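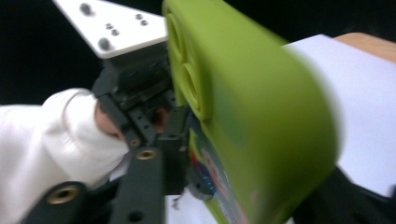 To all subscribers of the Clamness list,

The Office has received a number of replies to its notice on the labeling of shared storage at the Drondby and Troltberg sites, and this message sets out the position as it now stands. The rules for the toy and game lending collection are changing, and several member branches have asked whether labels may be printed on colored stock or must remain plain. Colored labels are permitted. A patch of red, blue and white on lime-green plastic is easy to pick out from a distance, and branches that already mark their items in this way need not replace anything. What matters is that the item number appears on a separate white tag, in black, and that the tag can be read without opening the item or its container.

The message that prompted most of the discussion is quoted in full so that those who joined the list recently may follow the matter.

On Dec 9, 2020, the Troltberg branch wrote:
> Dear colleagues,
>
> We have read the draft rules on lending and would like to raise
> several points before they are adopted.
>
> First, the draft asks each branch to keep returned items on a
> separate shelf for 14 days before they are lent again. We have
> no objection to the principle. Our difficulty is space. The back
> room at Troltberg is shared with the large-print collection, and
> the shelf we would use is the one on which reserved items now
> wait for collection. If both must fit, the reserved items will
> have to go behind the desk.
>
> Second, the draft does not say who decides when an item is
> incomplete. A puzzle with a missing piece is plainly incomplete.
> A building set with a missing piece may be perfectly usable. At
> present we lend such sets with a note inside the lid. Drondby, as
> we understand it, withdraws them. Families who use both branches
> have noticed the difference and have asked us about it.
>
> Third, the catalog. We hold 254 items, and under the draft all of
> them would need a new number. We would ask that the existing
> Ikonen numbers be kept where they are still legible. Renumbering
> in July, when the summer lending begins, would be very hard for
> us.
>
> Last, may we ask whether decorated labels are still allowed? The
> draft says "plain" in one section and "clear" in another.
>
> With regards,
> The Troltberg branch

The Office thanks the Troltberg branch for a careful letter. Our replies follow in the same order.

Returned items. The waiting period will remain as drafted. We accept that space is limited, and the rule will now say that returned items may be kept in any closed room or cupboard to which the public has no access. A separate shelf is preferred but is no longer required. Items that are waiting should carry a slip with the date of return. The slip may be handwritten. Reserved items may be moved behind the desk if the branch wishes, provided that borrowers are told where to ask for them.

Incomplete items. The draft was silent on this point and should not have been. The revised text separates items that cannot be used as intended from items that can. The first group is to be withdrawn and offered to the other branches for spare parts before anything is thrown away. The second group may be lent, with a note inside the lid and a matching remark in the catalog. The Drondby branch has agreed to follow the same practice – it has several building sets in storage that can now go back into circulation. A borrower who returns an item in the same incomplete state in which it was lent is not to be charged. Where the note and the catalog disagree, the note inside the lid will be taken as correct until the item has been checked.

Numbering. Existing Ikonen numbers may be kept. Only items whose number can no longer be read, or which were never entered, need a new one. New numbers should be requested from the Office by message to this list, so that the same number is not given out twice. Please do not reuse the number of a withdrawn item. No renumbering will be asked of any branch during July.

Labels. The words "plain" and "clear" were both used where one was meant. The revised text says "clear" throughout. Decorated labels put on by the maker or by the branch may stay in place. The white tag should not be stuck over safety wording or an age recommendation, and on items for very young children it should go on the container and not on the item itself.

Two further matters were raised in shorter replies and may be dealt with briefly.

Several subscribers asked about cleaning. The rules do not name a product. Hard plastic items may be washed with warm water and ordinary dish soap and should be left to dry fully before they are packed. Cloth items should be lent only if they can be machine washed. Board games and cards are to be wiped with a dry cloth. Items with batteries should have the batteries taken out first, and the battery cover should be checked when it is put back.

One subscriber asked whether deposits might be introduced for larger items. The Office does not favor this. Lending at all branches has been free from the beginning, and even a small deposit would keep some families away. Branches may limit larger items to 2 per household at busy times if a waiting list has formed.

The revised rules will be sent to this list as a text file and will replace the draft on the shared drive. Branches are asked to print one copy for the desk and to remove the earlier version, which was marked as a draft only on its first page – loose sheets from it may still be in use.

Comments on the revised text should be sent to the list and not to the Office address, so that all branches may read them. Please trim quoted messages when replying.

The Clamness Office
Lending Collections, Drondby and Troltberg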